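Open day at Nolla, Friday, May 9, 2025. I promised some of you that I would write down what I saw, so I do it in small posts. Excuse my English, I check it two times but not three.

1/ I went by train and arrived before the doors opened. The building is behind a tire shop and the sign is small. Inside they gave us a paper badge and a map, and the map had the rooms in a different order than the corridor has them.

2/ The first room was for talks. Roxana Cuadros explained how they collect training material for robot hands. They don't program each movement. People do kitchen work with a gripper they hold by themselves, and the recording of this becomes the lesson.

3/ She showed one number on the wall: 2,537 recordings which they keep from the spring. The total was 3,292. The others were thrown away, mostly for bad starts and for people who stopped to talk in the middle. I liked that she showed both numbers.

4/ Question from the public: why not use the robot arm directly? Her answer was that an arm is slow to teach and it stands in one place. A person with a tool can go to any kitchen. I wrote this in my notebook and underlined it.

5/ The second room was practical. Two tables, and a line at each one. Tatsuya Imai was teaching the visitors how to hold the tool. Fingers under the rail, thumb forward, wrist soft. He repeated "wrist soft" to everybody, also to me, and more often to me.

6/ It is heavier than I expected from the videos. After a few minutes I felt it in the forearm. I asked if the people who do it all day have pain. Tatsuya said they change tasks often and take breaks, and that the older model was worse.

7/ The tasks were written on cards. I got "food container." You bring the fingers to both sides, you close slowly, you lift. With my own hand I would not think for one second. With the tool I had to think about the angle, the speed and where is my elbow.

8/ A clear container with a green lid, and the fingers still open on both sides of it. The right one has too much distance here. A better approach has the same space left and right before you close. 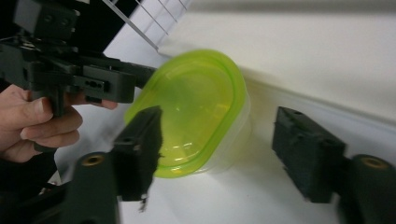 9/ Kagiso Sithole wrote to me after post 8 that equal space matters less than I think, and that with soft pads he would worry more about a lid that tilts when the first finger touches. I believe he is right. I was looking at the gap only, and nobody at the table corrected me on the lid.

10/ Also a good question from Ryota Koyama: do they keep the clumsy tries of visitors? I asked this at the desk. The visitor recordings go in a separate folder and are not used for training. I was a little relieved and a little sad.

11/ What I missed: the room with the Lusance arm. The line was too long and my train was at four. If somebody here saw it, please tell me if it ran by itself or with an operator, the map did not say.

12/ The next open day is in October. They ask you to register before, and to wear short sleeves or roll them up. Coffee was free, the sandwiches were not.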